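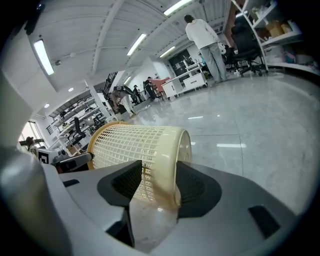 Last updated: 25th January

Notes from the open day at Herkmont

The open day ran from ten until four, and I got there a little after eleven. Herkmont is the second-floor workspace in the old Krawczyk building, past the tire shop and up the side stairs. The front entrance was locked and the sign sending people to the side was easy to miss. I walked past it once. Parking is free in the back lot on open days only. The bus stops at the corner, and the walk from there takes two minutes.

I went because our own office has to move before October and I wanted to see how other people lay out a shared room. Ours is 882 square feet and badly used. I was less interested in the talks, so I skipped the first one and looked at the room.

The first thing I noticed was the floor. It is a glossy gray with a marble pattern, and the overhead lights show up in it as long white streaks. I wouldn't have picked it for a workroom. It does make the place bright, and anything left lying on it stands out right away, down to a waste basket on its side. I asked how they clean it and was told a dust mop in the morning and a damp one on Fridays. They don't wax it. Chair wheels have left no marks that bother them so far, and they do not use mats.

The furniture is plain. There is a white desk with a small white drawer cabinet under it and a pink chair next to it. The other chairs I looked at were black with mesh backs and wheels. I sat in one for a good ten minutes while the second talk got going and my back was fine. The host said most of the seating came secondhand from Privard when it closed its downtown branch, at 18 dollars a chair. We paid a lot more than that for ours.

Along the wall is a tall white shelving unit, and this was the part I had come for. Cardboard boxes go on the upper shelves, with containers and packages lower down. Nothing is labeled that I could make out from where I stood. I would want labels. The rule as explained to us is that whatever gets used every week stays below shoulder height and the rest goes up top. They clear the boxes twice a year. Shelves take up wall and leave the floor alone, which is the opposite of what we do now with our cabinets.

The small stuff was worth a look too. The waste basket is a cream plastic mesh one with a solid rim and a round base, the kind every office used to have. It had a brownish stain down part of the side and could use a rinse. I have the same trouble with ours. Mesh lets drips through and coffee cups go in half full. A liner would fix it, but then you are buying liners.
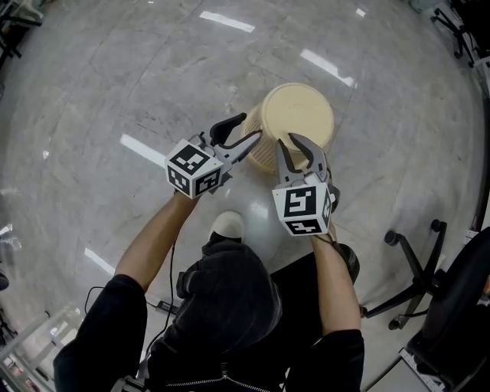 A lid is the other way to go. I asked about round bins with flat lids, and two people gave me two answers. One likes them for paper and packing scraps that would otherwise pile up over the rim. The other said a lid just turns into a shelf and somebody sets a mug on it. For our place I think one with a lid by the door and open ones at the desks would do.

Lunch was sandwiches and a pot of soup in the hallway. The soup was gone by 12:30. Coffee was from Osten, the roaster downstairs, and was good. There was only one restroom open on that floor and a line for it after the second talk.

The second talk was on sharing a room between several small groups. The useful part was the schedule. Each group gets set half days, and a half hour between groups is kept free for putting things back. Furniture returns to its spot, the floor is cleared, and bins are emptied by the last group out. The speaker went fast and there was no handout. I copied the schedule off the screen as best I could and will type it up separately.

What I would take from the visit for our move: tall open shelving on one long wall, small drawer units under the desks in place of the big cabinets, and the half hour for putting things back. I would not take the floor. A matte one would be easier on the eyes late in the day.

Things I didn't get to ask: what they pay for heat, whether the shelving is fixed to the wall, and how noisy the tire shop gets on weekdays. It was quiet while I was there.

The next open day is in October. Sign-up is at the front desk or by phone, and there is no charge.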